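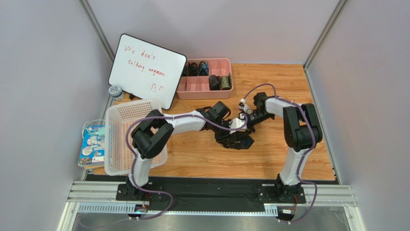
Fig. 4. Both arms on the mounting plate, grippers brought toward each other over the tabletop.

Guides > Zeltska Two-Arm Cell > 4. Cable routing and first power-up

4. Cable routing and first power-up

This section assumes that both arms are bolted to the black plate and the plate is fixed to the front rail (Section 3). Leave the power supplies unplugged until step 7.

4.1 Routing the cables

1. Turn each arm by hand until the elbow is up and the forearm points toward the middle of the table.

2. Run the purple cable along the outside of the arm, from the gripper back to the base. Leave a loose arc at every joint. Fig. 4 shows the arcs at a good size.

3. Fold and straighten the arm by hand through its full travel. If a cable pulls tight anywhere, let out more slack and try again.

4. Drop the free end over the front of the plate and into the white perforated tray below the rail. Tie it to a slot, but only loosely.

CAUTION: Do not tie a cable across a joint. Benoît Guérin's first build at Seltholm lost a connector this way.

5. Connect the left arm to the left circuit board and the right arm to the right board. The boards are the same part, so label them before you go on.

4.2 First power-up

6. Move anything you care about out of reach of both arms. Light items such as a basket or a tray can stay on the table if you plan to practice with them later, but keep cables from resting on them during calibration.

7. Plug in the left arm only. Start the Mirzaei console and wait for the status line to read READY.

8. Set the speed limit to 10 percent. Set the buffer to 256 and the timeout to 2,000 ms.

9. Jog each joint a little in both directions. Stop if you hear clicking.

10. Shut down, then repeat steps 7 to 9 with the right arm only.

11. Power both arms and bring the grippers slowly toward the center of the table. Stop before they touch – the software does not check one arm against the other. Save this pose as MEET.

NOTE: If an arm drifts after you save the pose, go back to Section 2 and redo the zero offsets. Michalis Christodoulou added a drift table to the Zeltside wiki in May.

Next: 5. Leader arms and recording

14 shares | 3 comments

Last revised 8 June 2025 | Contact the Zeltska build group | Back to top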